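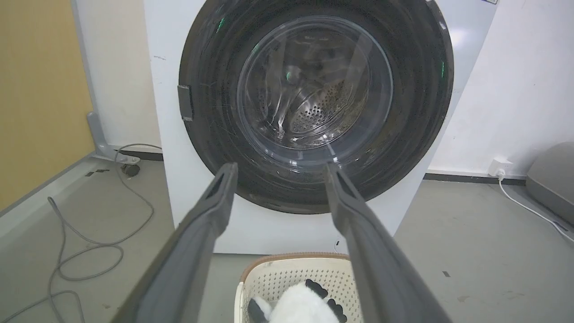 **Plilach House -- Shared Laundry Project**

Progress report to the Ondrejka Fund, second instalment
September 21, 2023

You asked for two pages on how the laundry is coming along, with money first and feelings second. We have kept to one and a half, and the feelings are mostly about drains.

**Where we are**

The front-loader is in and has been doing other people's washing since early summer. It is white, with a black ring round the door wide enough to make the rest of the machine look like an afterthought. The ring has picked up some faint scratches and scuffs, and the front has a few marks on it. We mention this now so that it doesn't come as a shock at the annual visit. None of it affects the wash, and we have decided against spending your money on polish.

Fourteen households have signed up, against the ten we promised you in the application. Between them they have put 47 loads through in the last full month. The booking sheet shows a strong preference for the early evening and almost no interest in the hours before nine, in spite of the lower charge we thought would prove irresistible. It has been resisted.

**Money**

The grant was 3000. To date we have spent 1690, which covers the machine, delivery from Darnosberg, the plumbing and a new socket. That leaves 1310 for the dryer, the shelving and the extractor fan.

Delivery cost more than the quote. The quote had assumed a lift, and Plilach House has stairs. We made up the difference by painting the room ourselves, in a colour the tin called Oatmeal and the wall calls something else.

**What went well**

- The rota. It is a sheet of paper on a clipboard and has outperformed the online calendar in every respect, including being looked at.
- The basket rule. Finished washing goes into a basket and the basket waits by the machine, so the next person can start on time without handling a stranger's socks. There was one complaint, on grounds of dignity, which was withdrawn after the complainant had to wait for somebody else's towels.
- The door rule. Drum emptied, door wiped, seal checked for coins. Coins found go in the powder jar, and the jar has so far bought one box of powder.

**What went less well**

The waste pipe was fitted slightly too high and had to be done again. The plumber came back without charge but with a good deal of sighing. We lost nine days.

We also underestimated duvets. The machine will take a single. It will not take a double, whatever the person holding the double believes, and there is now a notice to this effect. A second notice, asking people to read the first, is under discussion.

The Nesteck Road residents were meant to join at the start of summer and haven't yet. Their main worry is carrying wet washing home across the yard, and until there is a dryer we think they have a point.

**Next steps**

The dryer is the main item. We have two quotes and are waiting on a third, and hope to order in October. It will stand to the right of the washing machine, as stacking the two would put the controls out of reach for several of our members. Shelving follows, then the fan, before the cold weather gives the room any ideas about damp.

We would like to move 200 from shelving to the dryer budget. The shelves would be plainer, but they are only going to hold powder and lost property -- at present, one pillowcase and an odd number of gloves.

Please let us know whether the change needs a form. If it does, we would be grateful for a copy, as the one on file is for boats.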